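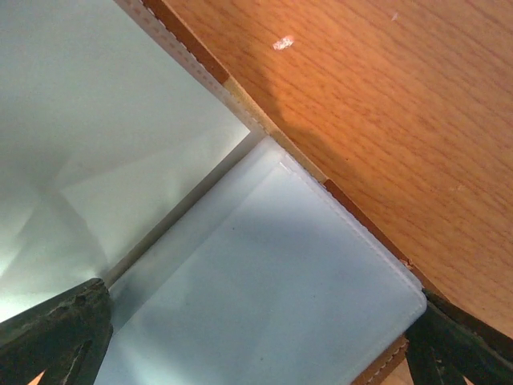

fdanzer
Replacement finger pads for the two Zurier grippers need to go into the March budget, and I want to settle the quantity first. The pads are scuffed along the upper edge of the left finger, and the container work has them going down either side of a plastic container right next to the wood. Quote from Hourani is $43 per pad, or $280 for a set of 10. Lead time not stated.

ott_l
Set of 10. Four pads fitted, six on the shelf. Single pricing makes no sense past six.

ngeagea
Disagree. Scuffing is cosmetic until grip force at the same setpoint drops. Has anyone measured it? I would put the money toward the Cemis force gauge ($200) and buy pads against data.

fdanzer
Not measured. We have no gauge, only the motor current log, and that is too noisy at low force.

xninh
Matte plastic with a raised rim is forgiving. You can hook the rim with a fairly worn pad. Smooth-walled bins are where you will see slip first. Are those in scope this year?

fdanzer
Second half, if Skuvetitz signs.

ott_l
Then you need the pads anyway. The gauge tells you when to change them, it does not supply them.

ngeagea
Fair, but two pads at single price plus the gauge is $286. Nearly the same line item and you end up with an instrument.

ott_l
And no spares for the second gripper.

brenda_c
Check the mounting slot before ordering either way. Hourani changed the screw spacing between revisions and does not take opened packs back.

fdanzer
Will pull one tonight and put calipers on it. Leaning toward the set, gauge as a separate request.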